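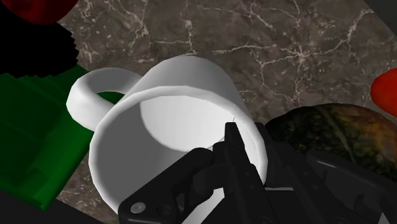
Session 3: The mug task, and what a score on it is worth

Handout for the manipulation half of the course. Read it before lab. Bring your logs, including the bad ones.

1. What the task asks for

One instruction: pick up the white mug and place it on the green tray. The counter, the tray, the fruit and the arm all live in the simulator. Each group trains a policy on the shared demonstrations and then runs it from start poses it hasn't seen. The mug may start upright or on its side. Groups tend to do well on upright starts and go quiet about the others.

A mug on its side is a different problem. The rim faces outward, the handle may point away from the gripper, and a finger that touches the lip before the other one is in place can push the mug instead of holding it. In the simulator the mug will also slide in ways I would not bet on in a real kitchen. Contact in Fendar, the physics package we use, is tuned to be stable and fast. Those are good things for a class with one shared server. They don't make it right about ceramic on stone.

2. What counts as success

Last year the rule was "mug above the tray." Harish Prajapati, who was a student then and is helping in lab this term, went back through the runs and found policies that got credit for holding the mug over the tray and never letting go. By the rule, they passed. I don't think anyone cheated. The rule was bad, and a learning method will find a bad rule faster than you will.

This term's rule:
The mug must rest on the tray, with the gripper open and clear of it.
It must stay there for 3 seconds of simulated time.
No other object may leave the counter. 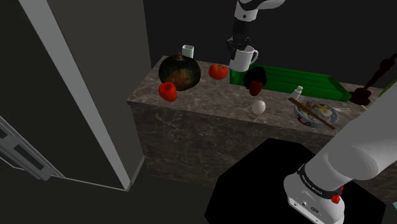
A policy that gets the mug over the left end of the tray has done the part that looks good in a demo. Letting go is still to come, and the slats make it harder. A mug set down on ridges can tip, and it can tip late, after your script has already written "success" to the log. Check the state at the end of the waiting period. Do not check it at release and assume the rest.

I would also argue against the third line of our own rule. It lets a policy shove the fruit all over the counter as long as nothing falls. We kept it because the stricter version failed almost every run and left nothing to compare. Keep that in mind when you see your numbers.

3. The 393 demonstrations

The training set has 393 demonstrations, most of them recorded by Edileuza Barbosa's section. She has a steady hand and a strong habit: she grasps by the rim. A policy trained on her data will grasp by the rim too, even where the handle is the better choice. If your report says your policy "prefers" rim grasps, I will ask you whose preference that is.

Holding out demonstrations at random will not show you this problem, as the held-out ones have the same habit. Hold out by start pose.

4. About the Guveck result

Several of you have asked about the Guveck baseline and its very high score on this task. It was scored under last year's rule, on upright starts, with the best of several seeds reported. Run it yourself under the new rule before you quote it. The same goes for the Zumdale variant, which I have not been able to reproduce at all.

5. For lab

Run 18 trials per seed, with at least 14 of them starting from a mug on its side. Use 3 seeds and report every one. Save the full rollout for each failure and write a sentence on what went wrong. "Policy failed" is not a sentence on what went wrong.

Do not tune on the test poses. If you already have, say so in the report and you will lose less than you think.

Logs go in the Mittal folder, under your group name.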